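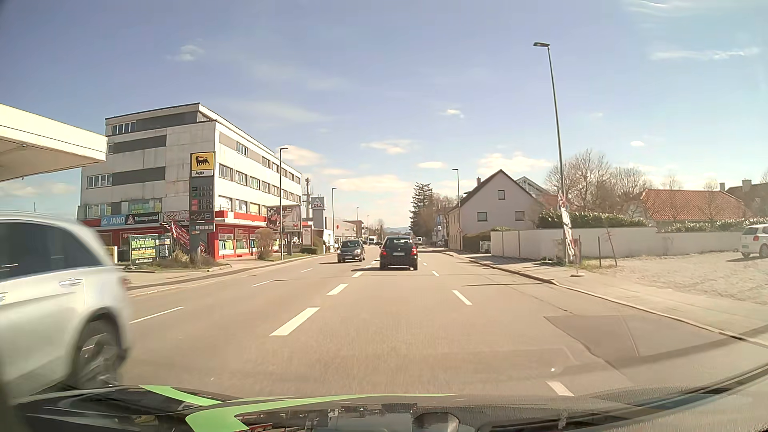
**Ticket 722 – Schließanlage Promberg, Eingang Nord, Zylinder dreht leer**
Status: offen, mit Unterbrechungen
Bearbeitung: Selina Pichler

**07:40** – Meldung von Herrn Geerts (Hausverwaltung Brinden): Der Schlüssel lässt sich an der Nordtür einstecken und drehen, der Riegel bleibt, wo er ist. Dringlichkeit laut Formular »extrem hoch«. Die Südtür funktioniert, liegt aber dreißig Schritte weiter, und das ist den Mietern offenbar nicht zuzumuten.

**08:15** – Rückruf. Frage, ob der elektronische Knauf beim Vorhalten des Transponders piept. Antwort: »Er piept immer.« Frage, ob einmal lang oder mehrmals kurz. Antwort: »Unfreundlich.« Als mehrmals kurz notiert. Das wäre die Batteriewarnung.

**09:50** – Vor Ort. Knauf Uvar, Baureihe mit Knopfzelle hinter der Kappe. Batterie gewechselt, Warnton weg, Zylinder dreht weiterhin leer. Wäre auch zu schön gewesen.

**10:05** – Ereignisspeicher ausgelesen. Er fasst 500 Einträge, davon betrifft ein beachtlicher Teil denselben Transponder, immer abgelehnt, immer zwischen 22 und 23 Uhr. Inhaber laut Liste: Kobe Prins, zweiter Stock. Herr Prins erklärt, er habe »es halt weiter probiert«. Berechtigung war seit November abgelaufen. Verlängert.

**10:20** – Eigentlicher Fehler damit nicht erklärt. Transponder der Verwaltung wird akzeptiert, Kupplung zieht hörbar an, Mitnahme fehlt trotzdem. Stulpschraube gelöst, Zylinder gezogen. Schließbart steht lose auf der Achse, Sicherungsring fehlt. Im Schlosskasten liegt er auch nicht.

**10:35** – Herr Geerts erinnert sich, dass »jemand« den Zylinder einmal ausgebaut hat, um ihn zu ölen. Im Inneren tatsächlich Öl, vom Geruch her Speiseöl. Der Hersteller sieht das nicht vor. Ich auch nicht.

**11:10** – Ersatzteil bei Van Leeuwen angefragt. Osamu Hattori aus dem Lager: Sicherungsringe gibt es, allerdings nur in der Packung zu 4.000 Stück. Höfliche Nachfrage, ob auch einer ginge. Er schaut nach.

**11:25** – Er hat einen Beutel mit 5 Stück gefunden. Bestellt. Lieferung an die Werkstatt, nicht ans Objekt, dort nimmt erfahrungsgemäß die Bäckerei im Erdgeschoss alles an und gibt es ungern wieder her.

**11:40** – Provisorium: mechanischer Leihzylinder eingesetzt, drei Schlüssel gegen Unterschrift an Herrn Geerts übergeben. Tür schließt in beide Richtungen, bei offener Tür mehrfach geprüft, dann bei geschlossener. Fallenspiel in Ordnung, Schließblech leicht nachgestellt.

**14:30** – Anruf Herr Geerts. Einer der drei Schlüssel ist weg. Vermutlich im Treppenhaus.

**14:50** – Anruf Herr Geerts. Schlüssel steckt in der Nordtür, außen.

**16:05** – Uvar-Zylinder in der Werkstatt zerlegt, entfettet, Achse ohne Riefen. Fidel Urrutia hat die Kupplung gegengeprüft und hält sie für brauchbar. Wiedereinbau, sobald der Ring da ist.

**Offen:**
- Sicherungsring einsetzen, Zylinder zurücktauschen, Leihzylinder mitnehmen (alle drei Schlüssel!)
- Transponderliste mit der Verwaltung abgleichen, es stehen noch zwei ausgezogene Mieter und ein »Test neu 2« drin
- Aufkleber innen an der Tür: Graphit oder Pflegespray, kein Öl, auch kein gutes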